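Notebook, sorting bench
2020-08-09

Carried on with the gray bin. It has been in use since June and the coating is going. Védís wants to send it back to Pleditz for recoating. Kolbrún says sand it and line it with felt. I would line it, 2 mm felt, floor and back wall both. Oddur to check what we have left on the roll.

Mixed lot in today, small things only. Kept the flat black pouch to the left and the navy oval case toward the front. The case takes up the most room of anything in there, so next time it goes in last. 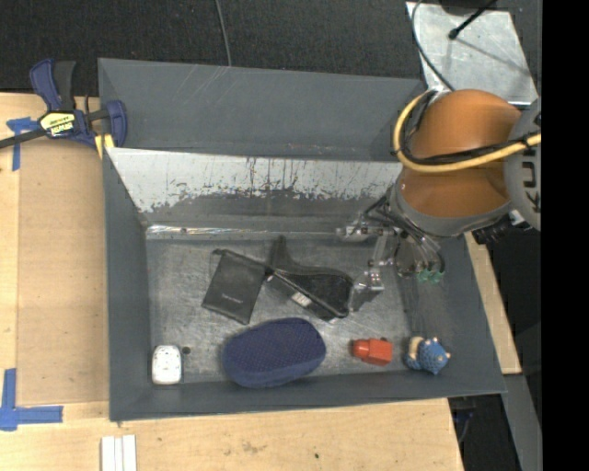

Vol. 2, p. 30

The inner back wall is the worst part, scraped to white over its upper portion with gray hanging on in patches and streaks. The floor is scuffed all over with fine scratches. The tall panel above has a few pale scratches near the upper left, which can wait.

Small red-orange piece is by the navy case, white one in the front left corner. Neither is on Ditte's list. Ask her before they go in the tray.

Labels: ordered 500 from Jumora, Guðlaug thinks we need 1000. Left it at 500 for now.

To do: felt, list, wipe down the tabletop.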